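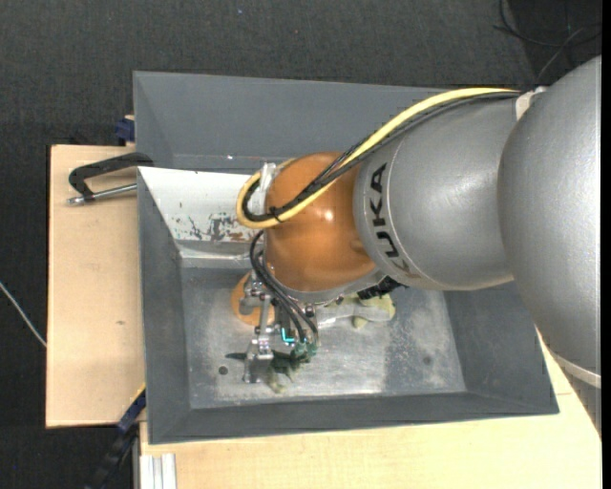
My partner and I have been together for three years and we are stuck on how to handle money we each earned before we moved in together. Rent is split in half, groceries go on a shared card, and that part works. The problem is a savings account I opened when I still lived in Pinberg. My partner considers it household money now. I consider it mine. I am used to systems where every input has a defined owner. Our finances have no such definition and the same argument has come back every few weeks since January. The account holds $3000. Last month I moved $1000 of it to pay for a certification course in Pomavbridge, and I mentioned this after the transfer had gone through. My partner said I had hidden it. I said there was no rule requiring advance notice. Both statements are correct as far as I can tell, and we have barely talked about anything except the dishes for several days. How do other couples set a notification rule without turning it into one person asking the other for permission? We are not married and have no children. I am not asking who is right about the transfer.

posted by torque_limit

You are describing two separate issues, and I would handle them in separate conversations.

The first is ownership. Money earned before you shared a household is generally treated by couples in one of two ways: fully separate, or separate up to a point after which it is pooled (a home purchase, marriage, a child). Either works. What does not work is each of you running a different version. Ask your partner to state which one they believe you agreed to, and when. It is common for one person to have assumed pooling started on move-in day while the other assumed nothing changed.

The second is notice. You say there was no rule, which is accurate, but your partner is likely reacting to finding out afterward. That reaction can exist even if the money is entirely yours. A workable arrangement has these parts:

A dollar threshold. Anything under it needs no mention.
A notice period for amounts over it. We use 14 days for planned expenses. Emergencies are exempt, with notice the same day.
A definition of what notice means. In our case it is informational. The other person may raise a concern and the spender has to listen to it, but the decision stays with whoever owns the account.
A review date. Ours is once a year.

Write it down. A shared note is enough. Ours fits on half a page and we have changed the threshold twice.

For the conversation itself, pick a time when neither of you is hungry or about to leave for work. Start with the course and say plainly that you should have mentioned it earlier, if you believe that. If you don't believe it, leave it out, as a partner of three years will hear the difference. Then ask what the account represents to them. For some people a private account reads as an exit fund. If that is the concern, a spending threshold will not fix it and you will need to talk about the concern directly.

One more point. You wrote that you have barely spoken for several days. I would address that tonight, before the money. A short statement such as "I don't like how quiet it has been, and I want to sort this out with you this weekend" is sufficient. It sets a time and lowers the temperature.

posted by Jakubowski

Just get a joint account and put everything in it. We did this and never argue about it. If you can't trust someone with 3 grand why are you living with them

posted by mapleside44

The reply above is one option, but I would not do it in the middle of a dispute. Pooling is hard to reverse. My ex and I merged everything to stop an argument, and when we separated it took months to agree on who had put in what. The amount in question was $2185 and we spent far more energy on it than it was worth.

What worked in my current relationship was three accounts: one each, and one joint for bills. We contribute to the joint account in proportion to income. We used the budget worksheet from Cloren to get the percentages, though any spreadsheet will do. Transfers out of a personal account are not discussed unless they affect the joint contribution. Your course would have passed that test if you still paid your share of the rent that month.

I agree with Jakubowski about asking what the account means to your partner. Do that first and leave the percentages for a second sitting.

posted by second_shift_dana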